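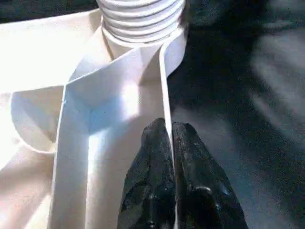

Balia Countertop Water Filter, 2-Gallon

Home > Kitchen > Water > Countertop Filters

In stock. Ships from our Clendberg warehouse.

Okay, so I've been selling kitchen gear for a long time and I still get a little too excited when a water filter comes in that I'd put on my own counter. The Balia is the one I have at home (mine lives between the toaster and the bread box, where the coffee grinder used to be), and it's the one I point my sister to, and my neighbors, and pretty much anybody who makes the mistake of complaining about their tap water in front of me.

It's a gravity filter. You pour tap water in the top, it drips through the cartridge into the bottom tank, and you get it out through a spigot. There's no plumbing and nothing to plug in. If you rent, you'll love this, because you don't have to touch the faucet at all!

Our water here is hard and it tastes like a swimming pool from May until the first cold snap. The Balia takes care of the pool taste completely for me. It does not soften the water. I want to be clear on that because I get the question every week: you'll still see scale in your kettle. If scale is your main complaint, write me first and I'll talk you through the softening pitchers, which cost less anyway.

What you get

The upper and lower tanks, the lid, one filter cartridge, the spigot with both washers, a little cleaning brush, and a booklet. The booklet is bad. Wenceslao Cárdenas in our warehouse rewrote it on one sheet of paper and we tuck that in with every order, so use his sheet and recycle the other thing.

How fast is it?

A full upper tank takes 47 minutes to drip through on a fresh cartridge. I timed it on my own with the oven clock while I made soup. It gets slower as the cartridge ages, and toward the end you'll be waiting a good deal longer. Most people I know top it up before bed and never think about speed again. If you've got teenagers or you make a lot of iced tea, get in the habit of filling it twice a day.

Setting it up

Wash both tanks with dish soap and rinse them well. Soak the cartridge in a bowl of cold water overnight (the booklet says fifteen minutes, ignore it). Put one washer on the inside of the tank wall and one on the outside, then hand-tighten the spigot nut. Please don't use a wrench. I cracked one that way with my very first unit and I felt like an idiot, and that kind of crack isn't covered.

Run two full tanks through and throw that water on your plants. The first one may come out a bit gray from carbon dust. The second should be clear. If your third tank is still gray, call me.

Cartridges

The replacement is the Jestus carbon block, part number 496. We carry it as a single or as a pair, and the pair saves you a few dollars. Mine lasts four months with two adults and a dog who drinks like a horse. Chandrasekhar Sundaram, who has bought from us since we were a table at the farmers market, goes six months on his, but he lives alone and drinks mostly coffee at work.

You can scrub the outside of the cartridge under running water with the little brush when it slows down. No soap on it, ever. It soaks right in and you'll be tasting lemon for a week.

There are cheaper cartridges online that claim to fit. A couple of them do screw in, but the thread is a hair off and unfiltered water can sneak past the gasket. I tried one and went back.

Size

It stands 37 centimeters on its base with the lid on, so measure under your cabinets before you order. Remember you need room to lift the lid off and pour, too. A lot of folks slide it forward to fill it. It's heavy when it's full, so fill it where you plan to leave it.

You want the spigot hanging past the edge of the counter or the whole thing up on a stand, or you won't get a tall glass under there. We sell the Iyengar bamboo stand, which fits the base nicely. A stack of two sturdy cutting boards did the job at my house for a year.

What customers have told us

"Tea tastes like tea again. The drip is slow, but I stopped noticing." Rajeshwari Iyer

"Good filter. I wish the spigot were metal. Took off one star for the instruction booklet, then found the sheet." Zdislava Bednárik

"Mine leaked at the spigot and it was my fault, I had both washers on the outside. They answered the phone on the second ring." Indira Namboodiri

On the spigot: a metal one does exist and it fits. I have a few, they're not listed on the site yet, so just put a note in the comments box at checkout and I'll email you the price.

Returns

Thirty days on the unit if it hasn't had a cartridge soaked in it. Once a cartridge is wet I can't take that part back, but I'll still take the tanks. Cracked in shipping? Send me a photo and I'll get a new one out before the next afternoon pickup.

Heads up that we close for inventory the last week of November. Orders placed then go out when we're back.

Add to cart
Add to wish list
Ask a question about this item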